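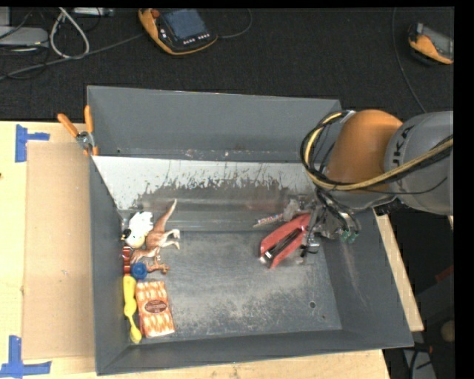

**Can a machine tidy up a box of mixed household objects yet?**

Under supervision and at a slow pace, often enough to be worth studying. Left alone in a kitchen or on a packing bench for a full shift, it will stop or make a mistake that a person has to put right.

## Unit 4: Picking from clutter

Read before the November practical. Bring the Marinescu worksheet.

### 4.1 What makes a bin hard

A parts feeder presents one known object in one known pose. A bin does neither. Soft toys deform when gripped, thin wrapped items lie flat on the metal, and anything resting against a wall leaves little room for a finger on that side. In the bin at the head of these notes, the left-hand cluster is the harder problem: a toy dinosaur on its side, a white fluffy toy touching it, and a flat box near the front corner. The middle of the floor is clear, so an object dragged there first may be easier to lift. Few planners try this, as it costs an extra move.

### 4.2 Results from the Berkthorpe trial

Single arm, mixed objects, one attempt per pick.

| Outcome | Picks |
|---|---|
| Attempted | 206 |
| Lifted clear of the bin | 164 |
| Placed in the correct tray | 129 |

Note the gap between the second and third rows. Most of the discussion in the literature concerns grasping – the loss after the grasp gets less attention. Sebastian Lungu's marking of the logs puts slips in transit and wrong trays in the same column, and you should separate them before quoting a rate.

### 4.3 Chores and shop-floor work compared

Sultedlow runs a returns bench where the same task is done by hand. The standard there is 95 items an hour, including a check for damage. The Zikelum controller used in our practical has no damage check at all, so a comparison of speed alone is not fair to the bench staff.

Household work is worse in one respect: the stock of objects is never listed in advance.

### Exercises

1. Calculate the placement rate per attempt and per successful lift.
2. Choose two objects from the bin and state which grasp you would try first on each.
3. Tamara Matei's reader, chapter 6, treats pushing before grasping. Summarise her cost argument in one paragraph.

Answers to the departmental office by 4 pm on the day before the practical.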